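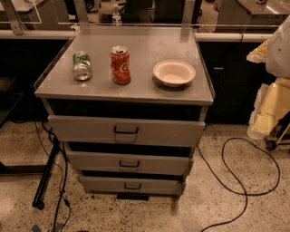 I gave up soda in August, which anyone with sense will tell you is the worst month for it. I'd been drinking it since I was tall enough to reach the refrigerator handle, and I had never once thought of it as a habit. It was just what was in my hand. You know how a red Coca-Cola can looks when it's standing in the middle of some gray metal cabinet in a workshop, with the white script running up the side and the tab still showing on the lid? I can walk past a cake. I can walk past a whole bakery! But that red gets me from across a room, and a green can next to it only makes it worse, because now I have to choose, and choosing is already most of the way to drinking.

So I did what people in my family do when we're told to stop something, and went looking for a substitute that was more trouble than the original. I started making my own. Syrups first, then shrubs (fruit, sugar and vinegar, and much nicer than that sounds), and finally, once I'd lost all sense of proportion, root beer.

My teacher in this was Paula Hodoroagă, who runs a lunch counter in Porkmont with five stools and a soda fountain she restored herself. The fountain is the reason to go. It has two long black handles and a brass drip tray that she polishes while she's arguing with you, and the water comes out so cold and so sharp that the first swallow makes your eyes sting. Paula makes every syrup in the back. When I asked if I could come and watch, she said I could come and peel.

I peeled lemons for an entire morning. You want the yellow and none of the white, and my first bowl of peels got tipped back out on the board so I could scrape them. Then you cover the peels with sugar and leave them alone until the sugar goes wet and heavy and smells like the inside of a candy store. Only then does the juice go in. Nothing gets heated. I'd been boiling my lemons at home for weeks, wondering why everything tasted like floor cleaner, and I did not mention this to Paula.

Ginger is different. Ginger you can bully. She runs it through a grinder, skin and all, simmers it with brown sugar and a few black peppercorns, and strains it through a cloth that has been stained the color of tea for as long as she's owned it. A spoonful in a glass of fizzy water will clear your head all the way to the back. Her regulars order it hot in the winter, with no bubbles, and I've come around to that too.

The bubbles turned into their own project. I bought a Vevora, one of those countertop machines with a lever, and I liked it fine until I had Paula's water to compare it with. Mine went flat before I'd found the ice. I complained about this to my neighbor Usman Gondal, who used to fill tanks for restaurants, and he asked me how cold my water was. Cold, I said. From the tap. He looked at me with real pity. Gas goes into cold water and stays there, and it wanders right back out of warm water, so the bottle should sit in the coldest part of the refrigerator overnight before it goes anywhere near a machine. I've done it his way ever since, and the Vevora has been forgiven.

Old soda people are generous, I've found, but they do not agree with each other. Bogdan Krawczyk worked the bottling line at Casado before it closed, and he'll talk to you all afternoon about cane sugar. He remembers a shift when the line filled 2000 bottles of cream soda with no vanilla in them, and how the crew took them home by the crate and drank them for months. He still thinks it was the best thing the place ever made. Paula thinks cream soda without vanilla is a glass of sweet water and that Bogdan should be ashamed of himself. I've had them at the same counter, and I kept my mouth full the whole time.

My root beer, since you're wondering, has been a mixed success. I make it with wintergreen, licorice root, a little molasses and a pinch of yeast, and I use plastic bottles because I value my ceiling. When the bottle feels hard as a rock, into the refrigerator it goes. One batch tasted like a barn. Another tasted so much like the root beer at the county fair that I stood there in my kitchen with the door open and drank it out of the bottle in my socks, and of course that's the one I hadn't written down.

I do still have the occasional can. I had one last week at a gas station, ice cold, and it was wonderful, and much sweeter than I remembered. I finished it in the car. Then I drove home and peeled some lemons, and this time there was hardly any white on them.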